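Home Shop News Guides Interviews Contact

I've been wearing safety gloves on and off since my first summer job, and I have never once thought about who decides how long the cuff should be. Then I got an hour on the phone with the woman who runs glove fitting at Kulletti, and now I can't stop looking at cuffs.

She asked me to leave her name out (she's shy, and her boss isn't), but she talks fast and she's very funny about hands. "People buy gloves the way they buy paper towels," she told me. "They get the big box in large and hope." I laughed, then looked at my own garage shelf. Big box. Large.

Kulletti does fittings for warehouses and small plants, mostly places with under a hundred people on the floor. Her last job before we talked was at Skastura, a packing firm with 82 workers, where the supply closet carried two sizes. She measured every hand in the building. "I ended up ordering five sizes," she said, "and the one they'd been buying the most of was the one the fewest people needed."

I asked what goes wrong when a glove's too big, figuring she'd say you drop stuff. She did say that, but what bugs her more is the fingertips. If there's extra material past the end of your finger, it can get pinched or pulled, and you also can't feel what you're picking up. So off comes the glove, into the back pocket, and there goes your protection! "The cut rating on a glove in your pocket is zero," she said.

We got onto cut ratings for a while - I had mixed up cut and puncture my whole life, and she was nice about it. A glove can do great against a blade edge and let a needle right through. She keeps a drawer of samples for exactly this talk, and her favorite is a thin knit one from Leltel that she says gets picked last by everyone and kept longest.

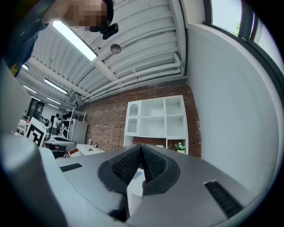
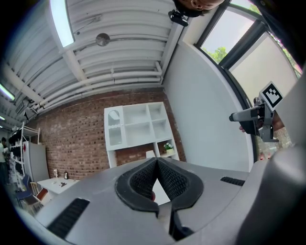

According to Tu, the sizing is only half of it, and the laundry is where good gloves go to die. Too hot a wash and the coating goes stiff, and then you have a box of gloves that fit fine in April and fit no one by summer. My glove lady agreed with that when I brought it up, and added that she'd rather see a place buy fewer pairs and wash them right. Skastura had gone through roughly 3000 pairs in a year before she came in.

I wanted a rule I could take home, and she gave me one: make a fist, then try to pick up a coin. If the palm bunches or you need more than 3 tries, go down a size. I did it while she waited on the line. It took me six.

"Medium," she said. "Go buy a medium."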